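Decorative tin

From Kavisura, the household things encyclopedia

A decorative tin is a metal box with a printed or painted outside, made to hold something (biscuits, tea, sweets, pencils, you name it) and nearly always kept long after that something has gone. I look after the kitchen and cupboard pages on Kavisura, and this is the one I've been itching to write, as I own far too many of them and my family would like me to stop.

People also call them biscuit tins, keepsake tins, gift tins or just "the tin", as in "it's in the tin", which in my mum's house could mean any of 15 different places.

What counts as a tin

Strictly speaking most tins aren't tin. They're thin sheet steel with a very fine coat of tin over it to keep the rust off, and that sheet is called tinplate. Some newer ones have a different coating, and a few are aluminium. If a fridge magnet sticks to yours then it's steel underneath, and that's as much testing as I've ever done.

For this page I'm leaving out food cans, the sort you need an opener for, and paint tins too. I've kept to boxes with a lid you can take off and put back as often as you like. Mekdes Hailu, who edits the packaging pages, thinks sweet tins with a screw top belong here as well, and we've agreed to disagree until July.

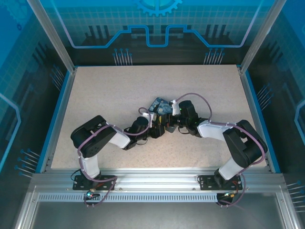 A short history

Tinplate itself is old. Sheets of iron were being dipped in tin in central Europe centuries ago, and the trade had spread to Wales by the seventeen hundreds. For a long time the boxes made from it were plain, or painted by hand, or had a paper label glued on. The paper labels scuffed and peeled, and you can still find boxes in junk shops with one sad corner of label hanging on.

The big change came in the second half of the nineteenth century, when printers worked out how to get a picture onto metal properly. The trouble with metal is that it doesn't soak up ink and it doesn't give, so pressing a hard printing surface straight onto it makes a mess. The answer was to print onto a soft roller or blanket first and let that lay the ink down on the sheet. It's called offset printing, and it was being used on tin before it caught on for paper, which I find very pleasing!

After that the biscuit makers went a bit mad, in a good way. There were tins shaped like books, like handbags, like little carts with wheels that turned. They came out for Christmas and were meant to be kept, and plenty of children got the tin to play with once the biscuits were eaten. Fancy shapes mostly faded away around the middle of the last century, when metal was wanted elsewhere and card and plastic were cheaper, but the simple rectangle and the simple round one never went anywhere.

How they're made

The picture goes on first, while the metal is still a flat sheet. A base coat is put down, then the colours, then a clear varnish, with a trip through an oven to harden it. Only then is the sheet cut up and pressed into lids and sides. This is why the artist has to think about where the metal will bend, and why on cheap tins you sometimes get a face or a flower stretched oddly over the rim.

The sides of a rectangular tin are usually one long strip bent round and joined at the back. Run your thumb down it and you'll find the seam. The bottom is then folded on around the edge. On lids, look for a rolled edge, where the raw metal has been curled under so you don't cut yourself. Very old or very cheap ones don't always have it, so mind your fingers.

Pictures on lids

There are really only a few families of picture, and once you've spotted them you see them everywhere. There are views (castles, harbours, a cottage with too many roses), royal occasions, animals (kittens above all), snow, and famous paintings. The paintings are mostly sold in museum and gallery shops, with mints or pencils or a jigsaw inside, or quite often with nothing inside at all.

Van Gogh does very well on tins. So do Monet's water lilies and Hokusai's wave. I think it's partly that these pictures are old enough for anyone to print, and partly that they stay recognisable when you shrink them down. A big busy battle painting turns to porridge on a lid, but a strong dark shape against a bright sky is still itself from across the kitchen.

Makers have to choose what to do with the sides. Some wrap the painting right round, some add a pattern, and some just pick one dark colour out of the picture and leave it at that. I like the last kind best. It's calmer on a shelf.
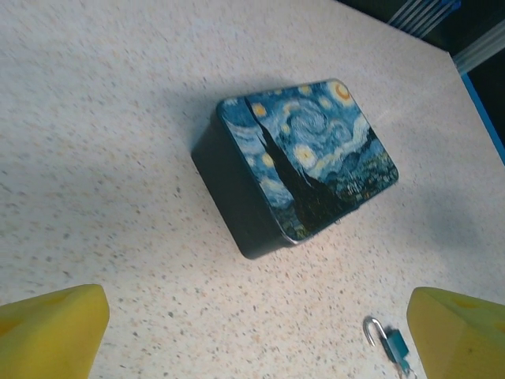
A rectangular tin with Van Gogh's Starry Night on the lid and plain dark sides.

Collecting

Plenty of people collect them, and you don't need much money to start. Saron Birhane began with 9 tins from her gran's larder and now has more than 2000, most of them in a converted garage in Pudesmont. She sorts hers by picture and not by maker, so all the kittens live together. Her rule for beginners is to check the inside before the outside, as rust in the corners will spread and a scratched lid won't.

Please don't put an old printed tin in the dishwasher, or soak it. I wipe mine with a barely damp cloth and dry it straight away, seam and all. Keep it out of strong sun too. Reds seem to go first, and I have a Father Christmas in a coat the colour of weak tea.

Second lives

Buttons and sewing things are the classic. I've also seen tins used for seeds, stamps, foreign coins, candle ends, plasters, and a whole set of dominoes with one missing. They're fine for shop-wrapped food, but I line mine with baking paper for home-made biscuits, and I wouldn't keep anything wet or sour in one.

See also

Biscuit barrel
Tea caddy
Button box
Tinplate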